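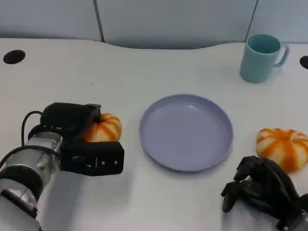
5.3 The release that was never sent

We had expected to write this section about grasping. The grasp planner behaved well enough that there is little to say about it, and the pages reserved for it have gone to the step we considered trivial, which was letting go.

The task is pick and place with two arms: take an orange ribbed item, carry it to a round lavender plate, open the hand, withdraw. Across the study the Kolasus platform attempted this 1,510 times. In 567 attempts the Tiriter supervisor logged "placed" before the fingers had opened. In 361 of those the arm then withdrew as instructed, still holding the item, and reported the plate full. By the supervisor's own account these were among our best runs. They were fast, the force traces were smooth, and nothing was ever dropped.

The cause was a shared flag. Tiriter marks a placement complete when the commanded grip force falls below a threshold and the wrist is over the target. Late in development we added a soft grip, so that squashy items would not be crushed in transit. The soft grip sits below the threshold. Any item carried gently was therefore placed, as far as the supervisor was concerned, as soon as the wrist crossed the rim. The release command was then skipped as redundant. Two sensible changes had been made months apart by people sharing a desk.

Figure 6. The plate between the two hands, as seen by a small camera near one of them. The other hand is holding an orange ribbed item. 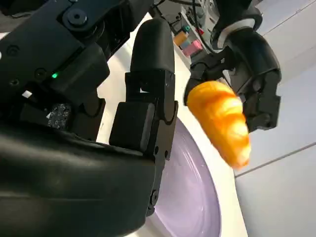 Nodomano, August
By the Hlongwane Handling Group

The failure would have stayed a bookkeeping matter if the arms had worked alone. With two of them over one table it became a safety matter. Once an item is logged as placed, its volume is removed from the carrying arm's collision model and added to the plate. The carrying arm then believes its hand is empty and plans its way home accordingly, with a clearance of 20 mm. A squat item gripped from the side can stick out a good deal farther than that. The second arm, consulting the same model, sees a free corridor and uses it.

We recorded contact between a carried item and the opposite hand on several afternoons before anyone connected it with the flag. Our first explanation was camera calibration, which we redid. Our second was cable drag, and a day went into rerouting cables that had done nothing wrong. The third was found on a Monday by reading the log next to the video, a method we recommend and had been putting off.

Two things made the fault hard to see. The wrist view is crowded during a carry, with the item and the fingers covering much of what one would like to check. And our success metric was computed from the supervisor's log, so the component under suspicion was also grading the exam.
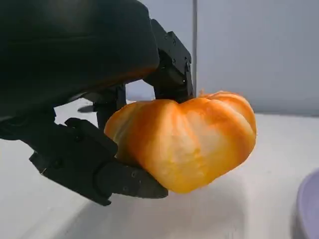 The repair was small. Placement is now declared only when finger position has passed the open limit and the item is detected on the plate in a view from outside the carrying hand. If either condition is missing, the item stays in the collision model and the arm holds still until an operator clears it. Soft grip has its own state and no longer borrows the threshold. We also keep the item's volume attached to the hand during the first part of the withdrawal, including after a confirmed release, which costs a little time and has annoyed the scheduler.

All success rates in Section 6 come from hand-labeled video. They are lower than the ones in our earlier progress report, which should be read with this section in mind, or possibly not read. The original logs have been kept unaltered, with every one of the false placements still marked as a success. Retuning the threshold alone was tried first and rejected: it moved the fault from squashy items to light ones.

One question remains open. When both arms stop to wait for an operator, each holding an item, the present rules do not say which should be cleared first. We have been clearing the nearer one.

Contact: Hlongwane Handling Group, Nodomano | Copyright the authors | Back to top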